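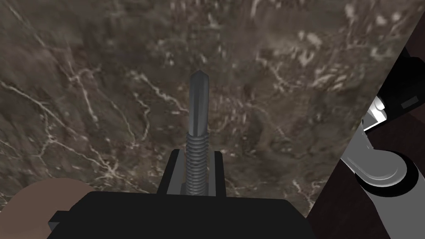
4.2 Does the beat carry the belief?

Papers > Worship and Music > Enora study

16 shares | 2 comments

Writers on praise music often claim that a strong rhythm draws people deeper into worship. We are not convinced. The Enora survey took in 925 churchgoers and asked them to rate songs on a scale of one to five, once for "energy" and once for "closeness to God." The two scores rose together, and earlier reports from the Ekska project treated that as proof. But both ratings came from the same person, minutes apart, right after singing. A good mood could lift both.

The Loststead congregation is a harder case. Its members sing without drums or guitars, and they gave slow psalms high marks for closeness. Ekska set them aside as an outlier — a convenient choice, in our view. We put them back in, and the link between the two scores grew weaker.

Figure 2. Two gripper fingers, open (rendered).

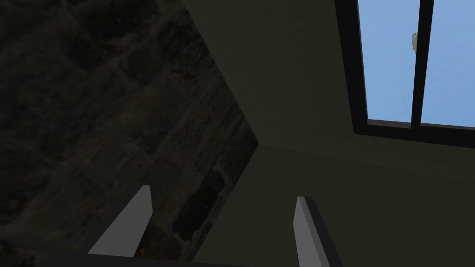 4.3 What the words add

Lyrics may matter more than tempo, though our evidence is thin here too. In the July round at Nogueira, singers were asked to recall one line about creation from the song they had just sung. Many gave the chorus. Whether they had thought about it, or had only heard it most often, the survey cannot tell us.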